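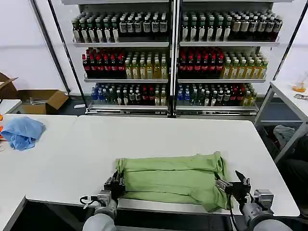

Why does cotton wrinkle so much more easily than wool?
The long molecules in a cotton fiber are held side by side by weak bonds that let go when the fiber is bent or damp, and then grab hold again in the new position. Wool has a natural crimp that works like a tiny spring and pulls the fiber back toward where it started.

Textiles for Everyday Life
Week 4 handout: Fibers, Wrinkles and Fabric Care
Instructor: Damir Petkov, Mernesbridge Evening College
November 18, 2020

Welcome back, everybody. We ran out of time last week just as the conversation was getting good (I blame the linen discussion, and I'd gladly have it again), so this handout picks up there and then carries us on into finishes and care. Please read it with something from your own closet in your lap. I mean that! You will learn more from pulling at a hem while you read than you will from me.

1. Where we left off

A fiber is the smallest piece, a yarn is a lot of fibers twisted together, and a fabric is what we make from the yarn. Wrinkling happens at all three levels, and people tend to mix them up. Inside a cotton fiber there are regions where the molecules are packed in neat order and regions where they are more of a tangle. Water gets into the tangled regions, loosens the bonds between neighbors, and lets them slide a little. When the water leaves, the bonds form again wherever the molecules happen to be, and if the shirt was balled up at the bottom of a basket at that moment, well, there is your crease.

Ironing is the very same process put to work for us. Heat and steam loosen the bonds, the weight of the iron flattens the cloth, and as it cools and dries the flat shape gets locked in. That is why a shirt worn straight off the board, still warm, will wrinkle behind the elbows before you reach the bus stop. Let it hang a few minutes first.
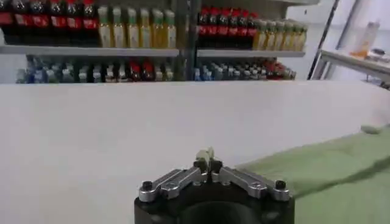 Polyester behaves differently, and somebody asked about this in October and I gave a rather muddled reply, so let me try again. Polyester takes up very little water, and so dampness hardly bothers it. What it does respond to is heat. Above a certain temperature the molecules can shift, and a crease pressed in then will stay put through many washings. Pleated skirts depend on this. So, sadly, do the creases people make by accident with a dryer set too hot and a load left sitting in it overnight.

2. Knit and woven

A woven cloth has yarns crossing over and under each other, pulled fairly straight. A knit is made of loops, and loops have some give. Bend a knit and the loops shift around to take up the strain, so the fibers themselves are bent less sharply. A T-shirt forgives you for things a dress shirt will not. The price we pay is that knits can stretch out of shape, particularly when they are hung up wet, and they sometimes twist at the side seams after washing. Check an old one when you get home.

3. Finishes

"Easy care" cotton has usually been treated with a resin that ties neighboring molecules together with stronger links, so they can't wander off when the cloth gets damp. It works nicely, though the treated fiber is a bit stiffer and tends to wear through sooner at collars and cuffs. My own Sunday shirt is finished this way and the cuffs are a disgrace.
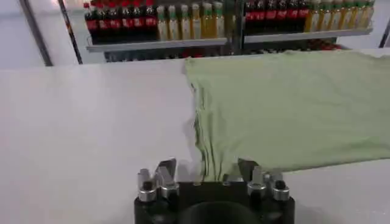

Softeners leave a thin, slippery coating on the yarns. Lovely on a knit, but go lightly on towels, where the coating gets in the way of the water.

For next time

Bring 2 garments, one knit and one woven, with the care labels still attached. Read the Dervishi chapter on dyes, at least as far as the section on indigo. Anyone who missed the swatch cards can pick up a set at the Zestbridge desk before class.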